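How to Apply for a Home Under the Kosance Affordable Housing Plan

Updated 2024-07-07

Applications for the next group of homes in Kosance open in September. The city housing office takes them online or at the front desk, and there is no fee either way.

Step 1. Check that you qualify. You must have lived or worked in the city for the past 2 years and must not own a home now.

Step 2. Gather your papers. You will need a photo ID, proof of address, and your last 2 pay stubs. If you are self-employed, bring your most recent tax return.

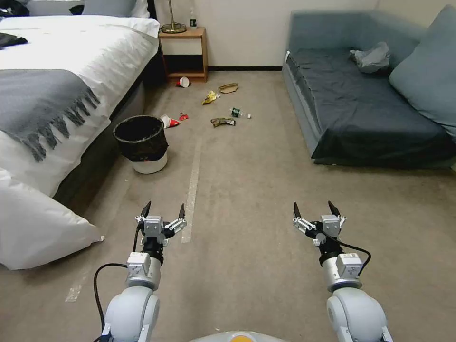
Step 3. Fill out the form. List every person who will live with you, including children. Leave the box marked "Office Use" blank.

Step 4. Choose a site. Homes are offered at Irkeo and Clovo. You may pick both, but you must rank them. 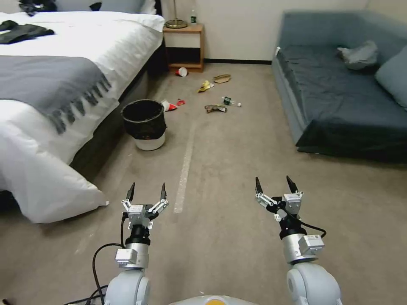

Step 5. Answer the office's letter. If your name is drawn, you have 7 days to reply and book a viewing. Take a tape measure and write down the size of each room. Check the floors too, as a carpeted bedroom like this one will need a vacuum cleaner, and you should budget for that if you don't have one.

Questions about the form can be sent to Rhona Cowie at the housing office. Put your application number in the subject line.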